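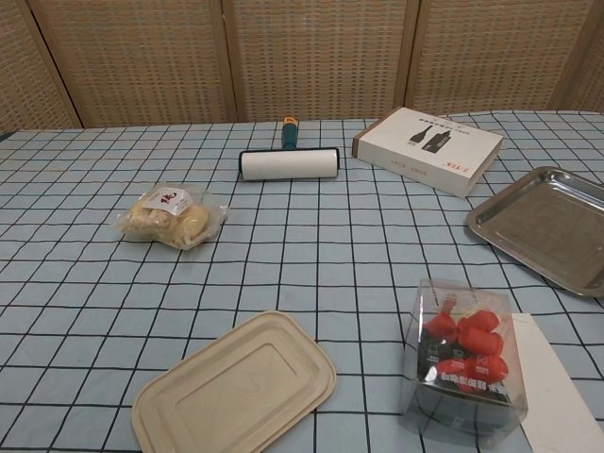
Table 3, start of episode, chest camera

Clear plastic and gridded cloth: keep or drop?

kotero_dan
Posted Apr 3, 2019

We are collecting tabletop clearing episodes for a pick policy. The current batch is 405 episodes on the blue grid cloth. Labeling is done in Dramani, one mask per object on the first frame, then propagated.

The opaque items are fine. The clear box with the red pieces in it is a problem. Grid lines show through the plastic, and the propagated mask shrinks to the red contents within a few frames. The bun bag has a milder version of the same thing. I have 62 episodes flagged for this so far.

Options as I see them:
1. Swap the cloth for a plain one.
2. Drop clear containers from the object pool.
3. Keep everything and fix masks by hand.

Leaning toward 1.

umon_fitter
Don't do 1. If you train on plain cloth you get a policy for plain cloth. The grid is doing useful work. We ran flat gray for a full batch at Mallmont and the grasp head fell apart on the first patterned surface.

pallet_jack
Disagree with the above. Pattern variation is useful. One pattern in all 405 episodes isn't variation, it's a constant, and a regular grid is a bad constant. The squares get smaller toward the back of the table, so the model can read depth straight off the cloth. Your depth numbers will look great until you move it.

umon_fitter
Fair on the constant. I'd still add cloths and leave the grid in the mix.

Annunziata Orlandini
What is the mask supposed to mean for the clear box? The label guide should say whether it covers the container or the visible contents. We had two labelers on a similar set, each consistent, each doing it differently, and we blamed the tracker until July.

For grasping you want the container outline. The edges are faint but they are there in your still. Draw to the edges on frame one and add a second keyframe at first hand contact.

kotero_dan
The guide says "object boundary" and nothing else. I'll check who labeled the flagged ones.

pallet_jack
Also check your placement. The box is touching that white sheet on the right, and one edge of it has white behind it where the rest has blue. If the sheet is a distractor, fine. If it's in the pool, it needs its own mask and an overlap order.

kotero_dan
It's in the pool. Overlap order is not recorded at present.

umon_fitter
Then it needs to be, before you touch the cloth. The steel tray will give you trouble next, by the way. It runs out of view on the right. Does Dramani pad or clip?

kotero_dan
Clips. Masks stop at the border and there's no truncated flag.

Annunziata Orlandini
Add the flag. A grasp point computed on half a tray will be wrong and the loss won't show it.

kotero_dan
OK. Grid stays, clear items stay. Guide gets a line on containers, plus overlap order and a truncated flag. I'll redo the 62 by hand with the second keyframe and post mask IoU against the old ones.

pallet_jack
Post it split by object. The bag and the box won't behave the same.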